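여행·교통 > 항공 소식 > 뉴스레터 12월호

클레케크 공항 새 터미널, 먼저 다녀왔습니다 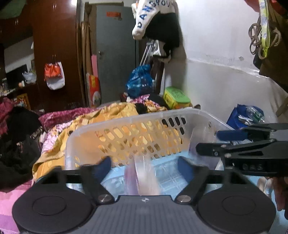 반투명한 흰색 바구니와 집게. 방에서.

독자 여러분, 이번 호에서는 드디어 클레케크(Clekeck) 공항 이야기를 합니다! 지난 6월에 공사 소식을 짧게 전했을 때 답장이 정말 많이 왔어요. 언제 문을 여느냐, 브리엠(Briem) 섬으로 갈아타는 건 쉬워지느냐, 옛 터미널 2층의 국숫집은 어떻게 되느냐. 국숫집 질문이 제일 많았던 것 같은데, 그 답은 조금 뒤에 나옵니다.

새 터미널은 2025년 12월 17일에 국내선부터 운영을 시작했습니다. 저는 플로크데일(Plorkdale)에서 오전 비행기를 타고 들어가서 하루를 꼬박 공항 안에서 보냈어요. 공항 구경하러 비행기를 탄다고 하니 집에서는 고개를 젓더군요. 그래도 이 뉴스레터를 읽는 분들은 이해해 주시리라 믿습니다.

일단 걷는 거리가 확 줄었습니다. 옛 터미널을 써 보신 분들은 아시죠, 비행기에서 내려 짐 찾는 곳까지 가는 그 길고 낮은 복도. 여름에는 덥고 겨울에는 문틈으로 바람이 들어오던 곳이요. 이제는 탑승교에서 내려 모퉁이를 한 번 돌면 바로 수하물 구역입니다. 저는 바닥 안내선을 따라가다가 너무 금방 도착해서 길을 잘못 든 줄 알았어요. 되돌아가려고 했더니 직원분이 웃으면서 여기가 맞다고 알려 주셨습니다.

탑승구는 모두 6개입니다. 숫자만 보면 소박하지만 클레케크 정도의 공항에는 잘 맞는 규모라고 생각해요. 한쪽 끝에 서면 반대쪽 끝 탑승구의 전광판까지 읽힙니다. 큰 허브 공항에서 탑승구가 갑자기 바뀌어 전력으로 뛰어 보신 분이라면 이게 얼마나 고마운 일인지 아실 거예요. 대기석도 넉넉하고, 활주로 쪽 창가 자리에는 콘센트가 있습니다. 다만 안쪽 기둥 둘레 자리에는 콘센트가 없으니 충전이 급한 분은 창가로 가세요.

설계팀의 자얀티 바르게세(Jayanthi Varghese) 씨와 잠깐 이야기를 나눌 수 있었는데, 가장 오래 붙들고 있던 문제가 창문의 방향이었다고 합니다. 클레케크는 오후 햇빛이 낮고 강하게 들어오는 곳이라 활주로를 보여 주면서도 눈이 부시지 않게 하는 게 어려웠대요. “해가 질 때 와서 앉아 보세요. 제가 말로 설명하는 것보다 빠를 거예요.” 그래서 정말 해 질 때까지 기다렸습니다. 유리 바깥쪽에 세로로 붙은 얇은 차양 덕분에 빛이 길게 나뉘어 바닥에 깔리는데, 그 사이로 프로펠러기가 천천히 들어오는 모습이 참 좋았습니다. 커피 한 잔을 다 식힐 만큼 앉아 있었네요.

비행기 좋아하는 분들을 위한 소식도 있습니다. 옥상 전망대가 생겼어요! 입장료는 없고, 보안 검색 전 구역이라 탑승권 없이도 올라갈 수 있습니다. 활주로 길이가 2965미터인데 전망대에서는 양쪽 끝이 다 보입니다. 난간이 조금 높은 편이라 아이들은 중간에 뚫린 낮은 창으로 내다보더군요. 바람이 꽤 셉니다. 모자는 가방에 넣고 올라가시길 권합니다.

전망대에서 만난 보흐단 파블류크(Bohdan Pavliuk) 씨는 옛 터미널 주차장 울타리 옆에서 몇 년째 비행기 사진을 찍어 온 분입니다. 새 전망대에서는 착륙하는 비행기를 옆에서 볼 수 있어 훨씬 낫지만, 이른 아침에는 역광이라 여전히 울타리 쪽이 좋다고 해요. 주차장은 당분간 그대로 열려 있으니 아침파는 거기로, 오후파는 옥상으로 가시면 되겠습니다.

이제 많이들 궁금해하신 환승 이야기입니다. 브리엠행 소형기는 전처럼 별도 건물에서 탑승하지 않고 새 터미널의 끝 탑승구를 함께 씁니다. 버스를 타고 건너가던 과정이 통째로 사라졌어요. 공항에서 안내하는 최소 환승 시간은 30분입니다. 저도 시험 삼아 도착 출구에서 브리엠행 탑승구까지 걸어 봤는데, 중간에 빵집을 구경하고도 시간이 남았습니다. 물론 부칠 짐이 있는 분은 여유를 더 두시는 게 좋아요. 항공사가 다르면 짐을 찾아서 다시 부쳐야 하는 규정은 그대로입니다.

쿠세크(Cuseck)로 가는 노선은 아직 옛 터미널에서 출발합니다. 국제선 구역 공사가 끝나야 옮길 수 있다고 하네요. 두 터미널 사이에는 무료 셔틀이 다니지만, 도착층 바깥 정류장 표지판이 좀 작습니다. 출입문을 나가서 왼쪽이에요. 저는 오른쪽으로 갔다가 택시 줄 끝까지 걸어갔습니다.

운영 담당인 레나타 레데스마(Renata Ledesma) 씨에게 표지판 이야기를 전했더니 이미 같은 의견을 여러 번 들었다며 더 큰 것으로 바꿀 예정이라고 했습니다. 옛 터미널에서 쓰던 나무 벤치도 버리지 않고 새 건물 도착층에 다시 놓았다는 말도 해 주었어요. 찾아가 보니 정말 그 벤치더라고요! 팔걸이가 닳아 반들반들한 것까지 그대로였습니다. 새 건물 한가운데에서 옛날 물건을 만나니 괜히 반가워서 한참 앉아 있었습니다.

자, 국숫집. 살아 있습니다. 주인 아르달란 케르마니(Ardalan Kermani) 씨가 가게를 통째로 새 터미널 1층으로 옮겼어요. 자리는 전보다 늘었고, 주방이 손님 쪽으로 트여 있어서 면 삶는 냄새가 도착장까지 퍼집니다. 매운 국수는 여전히 땀이 날 만큼 맵고, 무절임은 여전히 더 달라고 하면 더 줍니다. 검색대 바깥이라 마중 나온 분들도 같이 드실 수 있어요. 저는 점심과 저녁을 다 여기서 먹었는데 후회는 없습니다.

시내로 나가는 교통편은 버스와 택시 두 가지입니다. 버스는 도착층 바로 앞에서 출발하고 카드 결제가 됩니다. 현금은 받지 않으니 교통카드가 없는 분은 건물 안 안내소에서 먼저 사세요. 카드 보증금은 500원이고, 돌려받으려면 같은 안내소에 반납해야 합니다. 시내에서는 반납이 안 된다고 해서 제 카드는 아직 지갑에 있습니다.

아쉬운 점도 적어 둡니다. 화장실 안내가 탑승구 쪽에는 잘 되어 있는데 출발층 카운터 쪽에서는 찾기 어려웠어요. 무선 인터넷은 사람이 몰리는 오전에 자꾸 끊겼고, 서점은 책장만 들어와 있고 아직 문을 열지 않았습니다. 짐 보관함도 지금은 작은 크기만 쓸 수 있어서, 큰 여행 가방을 끌고 전망대에 올라온 분들이 꽤 보였습니다. 엘리베이터가 있으니 올라가는 것 자체는 어렵지 않습니다.

다음 호에는 독자 디르세우 안드라지(Dirceu Andrade) 씨가 보내 주신 브리엠 섬 활주로 이야기가 실립니다. 활주로 끝이 바로 바닷가라서 산책하다가 착륙을 보게 되는 곳이라고 해요. 원고를 먼저 읽었는데 벌써 표를 찾아보고 있습니다. 클레케크 새 터미널에 다녀오신 분들은 이 메일에 답장으로 후기를 보내 주세요. 특히 밤 비행기를 타 보신 분, 야간 조명이 어떤지 꼭 듣고 싶습니다!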